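Setting Up and Maintaining a Home Listening System: Workshop Notes

Most complaints about home audio trace back to placement, cabling or dust. The notes below cover the jobs that can be done with a screwdriver, a tape measure and an hour or two. They apply to a two-channel system in an ordinary living room, with streaming, disc or vinyl as the source.

Speaker placement

Start with both speakers the same distance from the wall behind them. Measure from the rear panel of each cabinet. A gap of 20 inches is a workable starting point for most bookshelf models on stands. Moving them closer raises the bass and tends to blur male voices; moving them out does the reverse.

The tweeters should sit at ear height when you are seated. If the stands are too low, tilt the cabinets back slightly with rubber feet under the front edge. Mark the final stand positions with masking tape on the floor before you route any cable.

Rattles

Play a slow bass sweep at moderate volume and walk the room. Picture frames, lamp shades and loose vent covers are the usual sources. Felt pads fix most of them. A buzz that follows the speaker when you move it is inside the cabinet – check the driver screws first, and tighten them by hand in a crossing pattern. Do not use a power driver on particle board.

Speaker wire

Cut both runs to the same length and leave enough slack to pull the cabinet forward for cleaning. Strip half an inch of insulation, twist the strands tightly and check for strays at the terminal. One loose strand touching the opposite post can shut an amplifier down.

Keep speaker wire away from power cords where possible. Where they must cross, cross them at a right angle. Label both ends of every run. Kristine Quiambao, who wired the demo room at Hiltbridge, uses colored heat-shrink for this; freezer tape and a marker last nearly as long.

Shelves and ventilation

An amplifier needs open space above it. Three inches is a minimum for a class AB unit, more if the shelf has a closed back. Never stack a disc player directly on the vents. A Stilen open rack solves the airflow problem but collects dust faster than a cabinet, so the cleaning interval gets shorter.

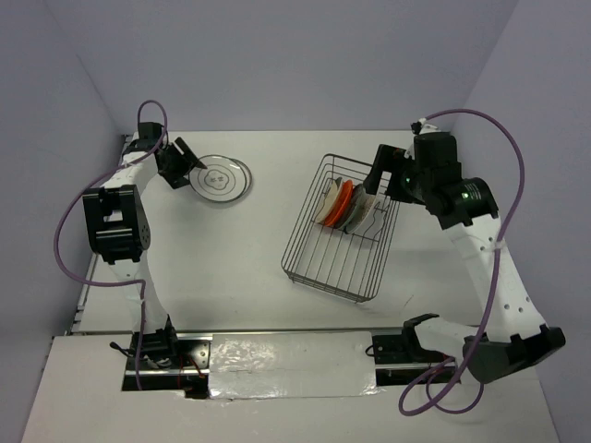 Cleaning contacts and controls

Switch everything off and unplug it at the wall. Pull each RCA plug with a slight twist, holding the plug and never the cable. Wipe the pins with a lint-free cloth dampened with isopropyl alcohol and let them dry before reconnecting.

A scratchy volume knob usually means a dirty potentiometer. Apply a short burst of contact cleaner through the opening in the control body, then turn the knob through its full travel 20 times. Leave the unit unplugged for an hour. If the noise returns within a few weeks, the part is worn and should be replaced.

Turntable leveling

Set a small bubble level on the plinth, front to back and then side to side. Adjust the feet and check again on the platter. Carry out this step before setting tracking force, and repeat it any time the furniture is moved.

Stylus brushes should travel from the back of the cartridge to the front only. Kayode Nnaji's advice on belts is to keep a spare in the drawer and write the fitting month on the bag. Mine says March.

Power

Put all components on one outlet strip with a switch. This reduces the chance of a ground hum between units on different circuits. In a 240 volt country, check the selector on the rear of any imported unit before plugging it in.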